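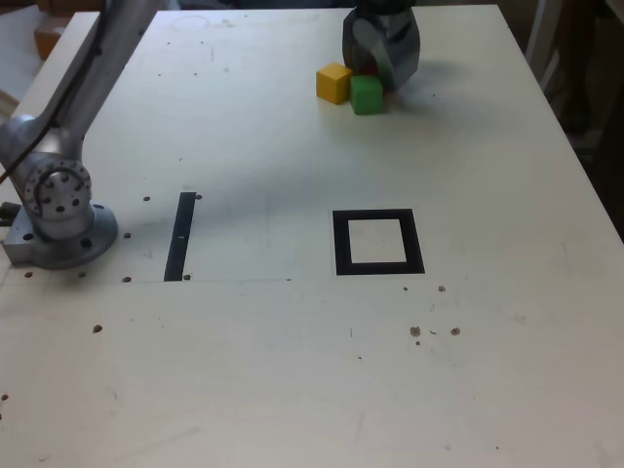 Filed under: Student projects / Optics and imaging

Measuring focus shift in a manual macro lens

Osamu Hayashi
27 Mar 2025

1. Background

Focus shift is the movement of the plane of best focus when the aperture is changed. It comes mainly from spherical aberration: rays through the outer part of the lens come to a focus at a different distance from rays near the centre, and stopping down removes the outer rays. On a lens that is focused wide open and then closed by hand, the error goes straight into the picture.

The lens tested was a Nosero 90 mm f/2.8 macro with a manual aperture ring. The department owns three copies and all were measured. A Mivitent focusing rail was used to set distance.

2. Method

The target was a printed scale on a board inclined at 45 degrees to the optical axis, with divisions every millimetre. A flat reference mark at the centre of the scale was used for focusing. The lens was set to half life size, focused at f/2.8 with full magnification in live view, and then not touched except for the aperture ring.

Exposures were made at f/2.8, f/4, f/5.6, f/8 and f/11. Light level was held constant and shutter speed was changed to suit. The series was repeated 6 times for each copy, with the lens defocused and refocused between series. A remote release and electronic first curtain were used throughout.

Contrast along the scale was calculated from the raw green channel, and a curve was fitted to find the peak. Distances along the scale were converted to distances along the axis by multiplying by the cosine of 45 degrees.

3. Results

All copies shifted away from the camera on stopping down. For copy A the mean shift from f/2.8 to f/5.6 was 118 micrometres. Copy B was within the repeat error of copy A. Copy C moved further, by a margin of 44 micrometres at the same setting. Little further movement could be measured beyond f/5.6 – the contrast peak becomes broad and the fit less certain.

4. Sources of error

Refocusing by eye was the largest source of scatter. The board angle was set with a Tornden inclinometer and checked before each copy. Two series made in January were discarded after the rail clamp was found to be slipping, and were repeated.

5. Recommendations

For work at this magnification the lens should be focused at the taking aperture where the light allows. At f/8 and smaller the added depth of field covers the shift on copies A and B. Copy C should be labelled and kept for general use. The Noguchi extension tube was not tested and may alter these figures.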